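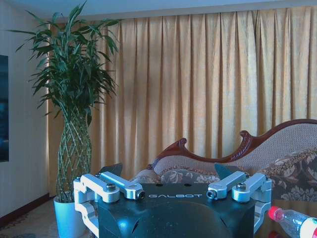
New practice guide sets limits for gripper robots working in furnished rooms

Iltgate, 14 January 2020

A practice guide for mobile robots fitted with two-finger grippers and used in furnished rooms has been released by the Iltgate Service Robotics Forum, following a drafting period that began in April. The document, known as the Sarberg guide after the test house where most of its clauses were tried out, covers hotels, lounges, guest houses and private homes. It does not cover factories, warehouses or hospitals.

The guide runs to 174 clauses in 13 sections. It is voluntary and carries no certificate. Operators may state that they work to it only if they keep the records listed in its final section and make them available on request.

Most of the text deals with conditions before the arm moves. An operator must survey the room and enter every item within reach of the arm into one of three classes: fixed, movable or fragile. Curtains and other hanging fabric form a separate entry, as do indoor plants. The guide treats both as soft obstacles, meaning objects that can be touched without a clear contact signal reaching the controller.

Soft obstacles have been a recurring difficulty in domestic work. A force threshold that stops an arm promptly against a table edge may not trip at all against a leaf or a fold of cloth, and material can be drawn into a finger linkage before the fault is noticed. The guide therefore requires a keep-out zone around each soft obstacle, set in software and checked on site with the gripper fully open. The check has to be repeated if the item is moved or if a window behind a curtain is opened.

Linkage grippers receive a section of their own. On these tools the outer arms swing outward as the fingers spread, so the widest point of the tool is not always at the fingertips. Drafters found that several operators had entered the fingertip spread as the tool width and had left the linkage out of the collision model. Under the new text, the width to be entered is the largest distance across any part of the gripper at any point of its stroke, including bolt heads and pivot covers.

Pinch points between the linkage arms and the tool body must be identified in the operator's risk sheet. Where a person may come within reach, the closing speed has to be reduced or the space cleared. The guide leaves the choice to the operator but asks that it be written down.

Fingertip pads are to be inspected at the start of each shift for cuts, loose edges and trapped grit. Dark pads on upholstery are mentioned in a note, which advises a rub test on a hidden part of the fabric before any contact task. Carved or polished wood is to be treated as fragile whatever its actual strength, on the grounds that surface marks are the most common cause of complaint.

A shorter section deals with drink containers. Closed bottles may be handled if the grip force has been set for that bottle type, both full and empty. Thin-walled plastic bottles need two settings, as the wall gives way more readily once part of the contents has been removed. Open containers may not be carried over seating or carpet. A bottle lying on its side is to be approached only after the camera has confirmed which end the cap is on, and it must be gripped on the body.

The guide also sets out a rule for wrist cameras. The view from the wrist must be checked with the fingers open and with the fingers closed, and any area hidden by the tool is to be marked in the site record. If the hidden area includes the approach path for a planned task, a second camera or a person with direct sight of the path is required. Operators must also record bright backgrounds, such as daylight through fabric, and repeat the detection test at the time of day when the work will be done.

Tool cameras in private rooms can pick up pictures, papers and screens. The guide asks operators to tell the occupant in writing what is recorded and to delete footage from survey runs after 35 days unless the occupant agrees to a longer period. Footage of an incident is exempt and must be kept until the report is closed.

Waston, which supplies control software for mobile arms, said it would add the keep-out check to its setup menu. The company said in a written statement that existing users would be able to import room surveys made in other formats - with the exception of surveys that carry no height data, which will have to be done again.

Roy, a service contractor that took part in the trials, gave a more cautious response. Its submission to the forum argued that the room survey would add up to 6 hours to a first visit in a large lounge, and that small firms would find it hard to recover the cost. The drafters kept the requirement but allowed a survey to be reused where the furniture layout is unchanged and the occupant signs to confirm it.

Two proposals were dropped before release. One would have fixed a single maximum grip force for all household objects, and was removed after trials at Sarberg showed that it was too high for soft packaging and too low for wet glassware. The other would have required an audible signal before each arm movement. Occupants in the trials tended to switch the signal off, and the final text asks instead for a signal on power-up and before the first movement following a pause.

Emergency stop provisions follow existing practice with one addition. After a stop, the gripper must hold its last position and must not open on its own, so that an object held above a person or a floor covering is not released. Manual release must be possible without tools, and the occupant must be shown how to do it before work begins.

The guide takes effect for new installations on publication. Sites already in operation have until April to complete a room survey and correct their tool width entries. Comments on the first edition may be sent to the forum's Iltgate office, and corrections will be issued as numbered sheets - a full revision is not planned at this stage.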